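Pre-run check, Gullcombe shared shop, August. Mohsin did the walk, Si-woo did the signing off. Comments inline, fix before the evening slot pls.

## Frame and table

- [x] Crossbar bolts, all snugged. One was a quarter turn loose, left rear.
- [x] Board clamps at front edge. Tight. Didn't check the back ones, couldnt reach
- [x] Grommet clear
- [ ] Diagonal braces: right one creaks if you lean on it. Washer? Si-woo has a bag of 20 somewhere.

## Hand grippers (both)

- [x] Triangle plates seated, no wobble
- [x] Fingers open/close full travel, 100 cycles each, no sticking
- [ ] Left cable: strain relief still just tape. Barnov clip on order, 8 pack
- [x] Sleeves clear of the joints. Long sleeves OK if cuffs are snug, see note from last month

## Floor

- [ ] Cables on right side. Still a bundle lying on carpet. Needs a cover or at least reroute behind the rail. Trip hazard, second time I'm writing this
- [x] Striped markers by the rails present
- [ ] Desk power cords, tidy up

## Dry run, mug and tube

- [x] Two-handed pass, slow. White tube on the table by the left gripper, teal mug sits mid table.
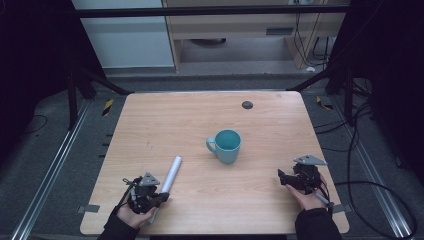 - [ ] Repeat at full speed. Stopped at 29, Mohsin's wrist was sore. Do the rest after lunch, swap operators
- [x] Stop button reachable w/ elbow

Open: brace, clip, floor cables, cords. OK for slow runs only. - S. Yeom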